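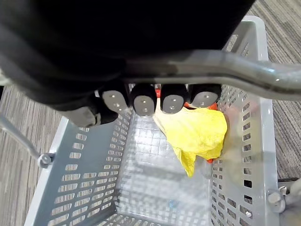

3.2 Material: las cestas

Las cestas se eligieron en junio, antes de cerrar el protocolo. Criterio principal: que fueran de las que se encuentran en cualquier tienda de barrio, de mano, sin ruedas. Se descartaron las plegables y las de tela. Quedaron 2 modelos, que llamamos Faltetness y Kumness por el nombre de los comercios que las cedieron. El primero, de asa fina de plástico. El segundo, con asa metálica gruesa.

La figura 3 muestra una cesta de plástico gris claro con asa de metal cromado. Paredes perforadas con ranuras rectangulares pequeñas, en filas; fondo en rejilla de huecos cuadrados. El borde superior es grueso y dobla en curva en la esquina. Interesa sobre todo el asa, porque ahí es donde se concentraron los comentarios de los participantes (ver 4.1).

3.3 Procedimiento de llenado

Cada participante llenaba la cesta con la misma lista de la compra, en el orden que quisiera. Sin límite de tiempo. Después, trayecto corto por el pasillo con la cesta en una mano, vuelta, y vaciado sobre la mesa. Se repitió 3 veces por persona y modelo. Entre repeticiones, descanso sentado. En total se recogieron 133 trayectos válidos; los demas se eliminaron por cambio de mano a mitad de camino o por errores en la hoja de registro.

No se dieron instrucciones sobre cómo colocar los productos. Aun así el patrón es bastante estable: lo pesado abajo y hacia el centro, lo blando encima, los paquetes alargados de pie contra una pared. Cuando algo sobresalía del borde solía ser lo último en entrar, y chocaba con el asa al levantarla. Este detalle no estaba previsto en la hoja y se anotó en observaciones, de manera que no tenemos recuento fiable.

Para clasificar la posición de los productos seguimos el esquema de Susen, con una modificación: las zonas laterales se juntan en una sola. El esquema original separa izquierda y derecha, pero la cesta se gira al cogerla y la distinción pierde sentido. La codificación la hizo una sola persona en la sala Ó Dálaigh. Falta una segunda codificación, pendiente.

Limpieza: paño húmedo por dentro y por fuera al acabar cada sesión. En las rejillas del fondo se acumulan migas y polvo de los envases, asi que hubo que añadir un cepillo pequeño.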